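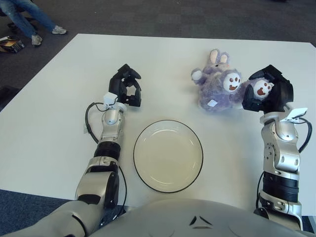

Ticket 432: Second floor meeting rooms double-booked after calendar sync
Opened by: Dayana Cuautle
Assigned to: Kosmas Tsolakis
Product: Giltico room booking, hosted
Priority: Medium (raised from Low by requester)
Status: Open, waiting on vendor

Dayana Cuautle wrote:
Two groups turned up for the second floor room again this morning. Both had a confirmation email from Giltico. The door panel showed a third booking that neither group had heard of. I was told last month this was fixed by the update. I don't believe it was, and I would like this looked at by someone who will open the calendar before replying.

Kosmas Tsolakis wrote:
Opened the calendar. I see the same thing you do. Both confirmations are real, and both have the same start time. The third one on the panel is an old repeating booking that was deleted in November, so the panel is reading from somewhere it shouldn't be.

I have restarted the sync service because that is step one on the vendor's list and they won't talk to us until it's done. I don't expect it to help.

Kosmas Tsolakis wrote:
It didn't help. Made two test bookings for the same hour from two accounts. Both accepted.

Giltico support (Periklis Makris) wrote:
Thank you for contacting us. This behavior is usually caused by users having an out-of-date browser. Please ask all users to clear their cache and try again.

Kosmas Tsolakis wrote:
Cleared the cache on both test machines. Same result. I also booked once from a phone that had never been on the site before, and that went through on top of the other two. A browser cache can't explain a server sending three confirmations for one room. Please look at the server side.

Giltico support (Periklis Makris) wrote:
We have checked the health dashboard and all services are green. Could you confirm that conflict checking is turned on under Room Settings?

Kosmas Tsolakis wrote:
It's on. It was on before the update too. Turned it off, saved, turned it back on, saved again. Now the test room refuses a double booking, which is the first good sign so far. The real room still accepts them.

I compared the settings of the two rooms. They match on every line I can see. The only difference is that the real room was made before the update and the test room after it.

Aishwarya Gowda wrote:
Adding myself here. I exported the room list and the older rooms have a blank in the time zone column. The newer ones have it filled in. On the settings page both show the right time zone, so I think the page is filling in a default for display and the booking check is reading the blank. This is a guess. It does fit everything Kosmas has seen, except the deleted booking on the panel.

Dayana Cuautle wrote:
Does that mean every older room is affected? People have been blaming each other over this for weeks.

Aishwarya Gowda wrote:
Probably, yes. The export has 378 bookings in the older rooms from here to the end of the quarter, and 31 of them overlap with another one. I've sent you the list separately. I would not send it to the whole staff yet. If the vendor runs a repair, some may move again.

Giltico support (Periklis Makris) wrote:
Our engineers believe this was resolved in the latest release. Please confirm that you are on the latest release.

Kosmas Tsolakis wrote:
You host it. You tell us what release we're on.

Kosmas Tsolakis wrote:
Workaround for now: I picked one older room, changed its time zone to something else, saved, and changed it back. The blank in the export is gone and the room now refuses overlaps. I haven't done the rest. I want to see it hold for a few working days first — the last two fixes also looked fine on the day.

The door panel still shows the deleted booking. Power cycling it made no difference. I've split that off as a separate question to the vendor so that one doesn't get closed along with the other.

Dayana Cuautle wrote:
Fine. Until then I'm taking bookings for the second floor by email and putting them in myself. Please leave this ticket open until the vendor says in writing what went wrong.

Kosmas Tsolakis wrote:
Left open. Next check on the changed room is mine.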